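Visit to the Broltetti lampshade workshop in Tonard
Written by Guangming Xue, 2026-08-10

I have been making lampshades at home for two years, mostly from old curtains, and my stitches are still not straight. When I read that the Broltetti workshop in Tonard opens its doors to visitors in summer, I wrote to them the same evening. The reply was short and friendly: come at ten, wear shoes which can get glue on them, and do not bring a large bag.

Tonard is a small town and the journey is slow. I took the regional train and changed at Emarum, where the waiting room was closed and I ate my breakfast standing on the platform. From Tonard station you walk downhill, cross the river by the footbridge and turn left after the bakery. The sign for the workshop is very small. I passed it two times before I saw it, beside a green door between a bicycle shop and a dentist.

We were a group of 12. Most of the others were from the area and had known the house for a long time, and one couple had brought a broken shade in a pillowcase to ask if it could be saved. Our guide was a woman from the sewing room. She spoke quickly, but when she noticed that I was writing she began to spell the difficult words for me, and I am thankful for this.

The visit starts in the wire room. Every shade begins as a skeleton: a ring for the top, a ring for the bottom, and struts between them. The wire comes in coils and has to be straightened before it is cut. They have a machine for the simple round frames, but anything with a curved lower edge is bent by hand around a wooden form. The forms hang on the wall up to the ceiling, each with a number in pencil. The highest number is 2,030, and the guide told us that the old ones are never thrown away, even if no customer has asked for that shape in many years. Somebody in our group asked which shape is the most difficult. The answer was the small candle shades, which surprised me. On a small frame a mistake of one millimetre is already visible from the other side of the room.

After bending, the joints are soldered, and then the frame is wrapped with cotton tape. This is the part I always do badly. At home I wrap too loosely and the tape turns on the wire when I pull the fabric. The woman at the wrapping table let me try on a spare ring. She pulled the tape towards her with the thumb and turned the ring with the other hand, so the hand with the tape almost does not move. I had always moved the tape around the wire, and the wire stayed still. I practised this for a few minutes and my tape was tight for the first time. It was perhaps the most useful moment of the day for me.

Upstairs is the cutting and sewing room, with big windows to the north. Here I learned the difference between a panelled shade and a stretched one. For a panelled shade each piece is cut separately, on the bias, and pinned to two struts and the rings. You pin the middle first, then the corners, then you go around again and again, pulling out each wrinkle. The guide said that a beginner uses too few pins. The seams fall exactly on the struts, and then a trim is put over the edge to hide the stitches. A straight edge can be trimmed in some minutes. A scalloped edge takes much longer, as the trim must lie flat on the curve and then turn sharply at the point where two curves meet. If it is cut there, the end can fray. If it is folded, it becomes thick. They fold it, and press the fold with a bone tool before the last stitches.

I asked about colours. Pale greens and creams are ordered the most, and the trim is usually chosen darker than the fabric. The guide does not like a trim in the same colour as the shade, she finds that the shape is lost when you look from a distance. Customers often want to match the curtains, and she tries to talk them out of it. It is better to match the trim with the stand, in her opinion, or at least to bring the two near to each other.

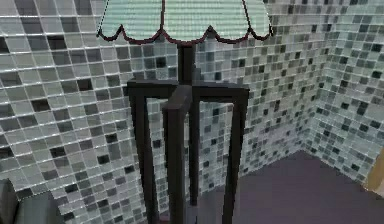
Computer rendering: a floor lamp with mint green scalloped shade, dark trim and open stand, in a room with glass mosaic tiles.

We spoke for some time about stands, although Broltetti makes only the shades and buys everything below them. A wide shade on a thin pole looks nervous, the guide said, and I wrote down this word because I liked it. A heavy stand with four legs can carry a wider shade. For the height there is an easy test. You sit down in the chair where you will read, and the lower edge of the shade should be near the level of your eyes. If it is higher, you look into the bulb. I tested this at home the next morning and my own lamp is much too high, so now I must change the stand or the chair.

There was also a question about bathrooms and other tiled rooms. Fabric shades do not like steam, and the glue under the trim can become soft. For such rooms the workshop offers a shade with a coated lining, and it recommends asking an electrician about which lamps are allowed and how far they must be from water. Shiny tiles throw the light back, and therefore a weaker bulb is often enough.

The lunch break was in the yard. There was soup, bread and a very good plum cake, included in the ticket. I sat beside the couple with the pillowcase. Their shade was from her grandmother, pleated silk, and the silk had split along the top where it was nearest to the bulb. In the repair corner they were told that the silk could not be saved but the frame was in good condition, only a little rusty, and it could be covered again. She was sad for a moment and then asked to see the fabric samples. When we left she had narrowed it to 4 and was asking her husband, who did not have an opinion.

In the afternoon everyone could make a small drum shade. I will be honest that mine is not beautiful. The frame consists of two rings, and the fabric is glued to a stiff sheet which is then rolled around them. The rolling must be done in one movement, on a clean table, with the rings exactly on the edge. I started slightly crooked and at the end one ring stood out by the thickness of a coin. The young man who helped us suggested that I put this side to the wall.

Some practical notes for those who want to go:

The tour is only in summer, and for a group visit you must write to them beforehand. For one or two persons it was enough to write a week earlier.
The workshop has stairs and no lift. The wire room is on the ground floor, the sewing room is not.
Photographs are allowed in the wire room and in the yard. In the sewing room please ask first, because some orders are made for private customers.
The shop sells remnants by weight. I bought cotton tape, a bone tool and a piece of linen the colour of oats.
The last comfortable train back leaves soon after the workshop closes. I had to walk quite fast up the hill with my shade in a paper bag.

In February they give a course of two days for panelled shades, for people who can already wrap a frame. I have put my name on the list. Until then I practise the tape, and I have taken apart my first shade from the curtain fabric to see how bad the wrapping under it is. It is quite bad, but the frame can be used again.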